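Postville Suturing Skills Fund
Progress report to the Hekon Trust, July

Summary

We are halfway through the grant period and very pleased with how things are going! The money has gone on what we said it would: a lending library of practice materials, evening sessions for trainees at our three sites, and a small bursary for people who have to travel in. Bookings are ahead of plan at Arboleda and Postville and a little behind at Erance, where we lost our room for most of the spring (more on that below).

What we have done so far

The lending library opened first and it has been the big success of the year. We have made up 296 kits, each with a needle holder, forceps, scissors, a practice pad and enough thread for a month of regular practice. Trainees keep a kit for four weeks and can renew once. Between them they have logged 3,753 hours of practice at home, which is well past what we hoped to see by the end of the whole grant, never mind the middle of it.

Evening sessions run from 6.30 pm and last two hours. The first half is always the basics: how to load the needle, where to enter the tissue, how to keep the bites even on both sides of a wound. People who thought they were past all this have been the keenest to go over it again, and the tutors have enjoyed it just as much.
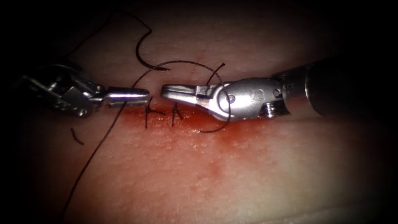 Samina Niazi wrote on her feedback form that she had been tying her knots too tight for two years and only found out in week three, when a tutor sat beside her and made her slow down. She would like the sessions to be longer, and she would like more of them to be about closing under tension.

We have taken both points on board. From September there will be a longer session once a month, with the extra time given over to exactly that. Plenty of other forms asked for the same thing, and the tutors had already started sketching out a plan before we got round to asking them.

Bursaries

We have paid 713 travel claims. Most are small (a return bus fare, an evening's parking) but they make a real difference to people coming from the far side of the county after a shift. Claims are now paid within seven days. In the winter it was taking nearly a month, so this is a huge improvement, and the new one-page form deserves most of the credit.
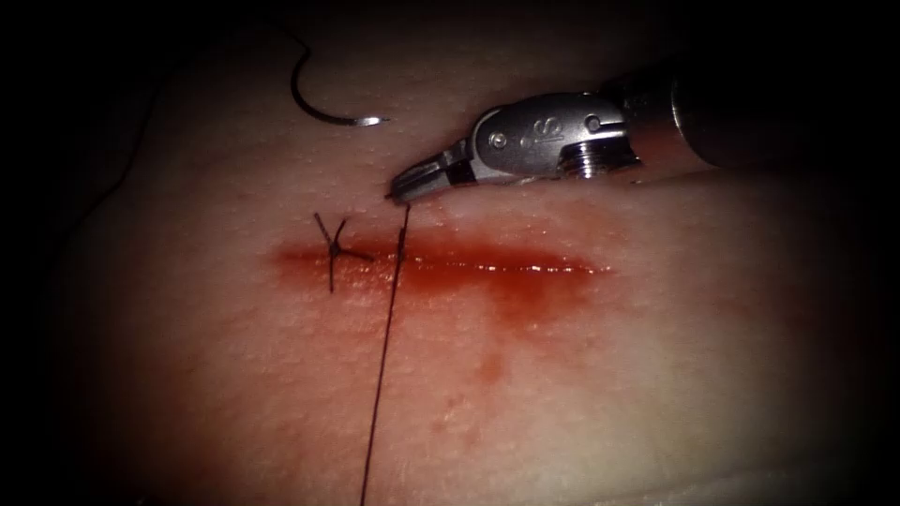 Instrument tip close to the incision.

What has been harder

Erance lost its teaching room in March to building work. We moved the group to Arboleda, but it is a long drive and numbers fell. The room is back now, freshly painted and with much better lighting, and the first two sessions there were full.

Practice pads wear out faster than we budgeted for. A pad that has been cut and stitched every evening for a month is not fit to pass on. We have moved some money across from the printing line, which was underspent, and do not need to ask for more this year.

Next six months

Start the longer monthly sessions at Postville, then Arboleda.
Train four more tutors, all of them past trainees.
Replace worn pads before the autumn intake.
Try a daytime group at Erance for people on nights.

We would love someone from the Trust to come along to an evening in the autumn. Let us know which site suits you best and we will send the dates. The spending table and the full set of feedback comments are attached separately.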